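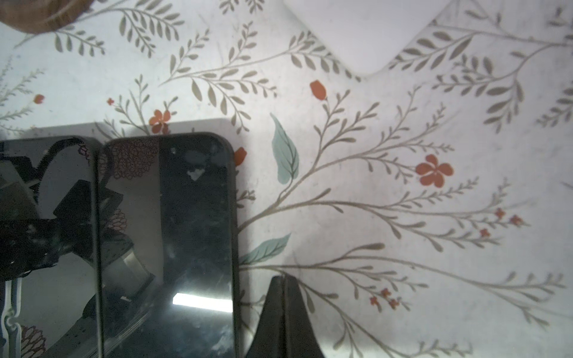 Unit 4. Looking at Surfaces: Print, Gloss and Reflection

Handout by Hajnalka Lakatos, Drawing and Observation course, Ciltside
October

Print this page | E-mail this page

In this unit we study how a patterned cloth and a shiny object behave when they lie together. Please bring a pencil, an eraser and one gray marker. Color comes in the next unit.

4.1 The printed pattern

A botanical print looks free, but it is built from a few elements. On our cloth these are thin stems with rows of narrow oval leaves, and orange-red flowers scattered between them. The two larger teal-green leaves have more weight than the rest, and the eye goes to them early. Draw the stems first. Students who start with the flowers usually make them too big.

4.2 Dark glass

The screen of a phone is black only in name. On the two phones lying side by side, the glass carries angular dark shapes, pale gray planes and even a reddish-brown flower. Smudges and scratches belong to the surface, the flower belongs to the reflection. Keep these two layers separate in your drawing — use a sharp line for the scratches and a soft one for the reflection.

The white bar across the right phone is the lightest place on the glass. Leave the paper empty there.

4.3 Lost pattern

In the big bright area the leaves look washed out, or they are not there at all. Do not complete them from memory. Its notched outline is a shape also, and it must be drawn with the same care as a leaf. Compare it with the soft gray band just above the phones, which has no hard edge.

Homework

Make one study in pencil, 80 minutes, of a printed cloth with two dark glossy objects on it. Give it to Yusri Pillai before the next class. Write your name on the back.

Related items
Unit 3. Folds and Hems
Unit 5. Mixing Grays from Color
Reading list (Efa Hopkin)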